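Jadthorpe shelf-to-bin: the gallery

Hi again! I write the planning and grasp code for our shelf-to-bin setup over at Lonenau, and people keep asking me what the thing looks like while it's working. So I pulled three views, two from down at the wrist and one from up top. 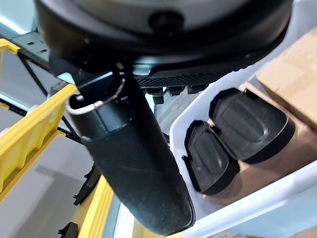
Two black pads in the white bin, with cardboard under them. 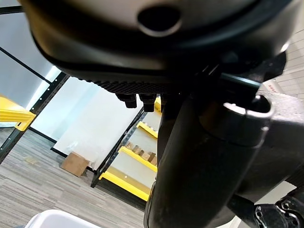
Yellow shelf beams past the arm, and a lot of glossy black housing. My segmentation code hates reflections like these.

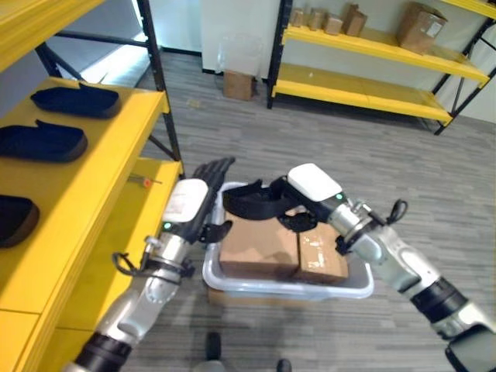
A shoe sole in the right hand, held over the bin. Three more on the upper shelf.

Page last changed: December

A few notes on the software, for those of you who like that stuff. The planner is called Sumside and it runs both arms as one problem, so they don't fight over the space above the bin. It used to replan every 110 milliseconds and I've got it down to 66 – very happy about that one! Most of the savings came from caching the collision checks against the shelves (they don't move, so why was I checking them every single time?).

Perception is still the part that eats my evenings. Black soles, black fingers, black housing – the depth map gets holes in it and the grasp scorer picks some really odd edges. I'm trying a mask built from the arm's own joint angles, and on my last batch of 108 logged grasps it cleaned up most of the silly ones.

Next I want to get the Chávez log viewer to scrub the wrist and head streams together. Right now I line them up by hand, which is as fun as it sounds.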